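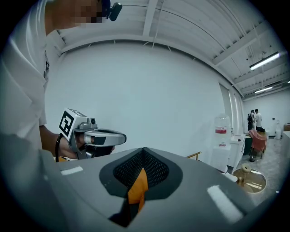

My grandfather's war diary runs to 449 pages, and most of it is about socks. He had wet socks, borrowed socks, socks he believed a man named Litow had stolen. Two pages cover the battle that gets a paragraph in the history books. He wrote them in pencil and then went back to the socks.

I bring this up because Bevan Tuhiwai, who edits a regional history quarterly and has never met a paragraph he couldn't shorten, would like people like me to publish "the significant passages." He made the case in his December issue. Readers are busy, he says. Printing is expensive. A family that hands over 3,213 letters shouldn't expect anyone to read them all.

He's right about the printing. I've seen the quotes.

But who picks the significant passages? When the Funden letters were published in the 1970s, the editor kept the troop movements and tossed the recipes. Now every food historian within driving distance wants the recipes, and the troop movements turn out to have been in the army's own records all along, with better spelling.

I've read plenty of wartime memoirs trimmed down to the good parts. They blur together. Everyone is brave by chapter two and home by chapter 9. The feuds are gone, along with the boredom and the bad teeth — all the stuff that made me believe there was a person holding the pencil.

So I'm scanning the whole diary, and Bevan can have as many excerpts as he likes once it's online. I'm on page 212. Litow has just been transferred, and my grandfather is now missing a blanket.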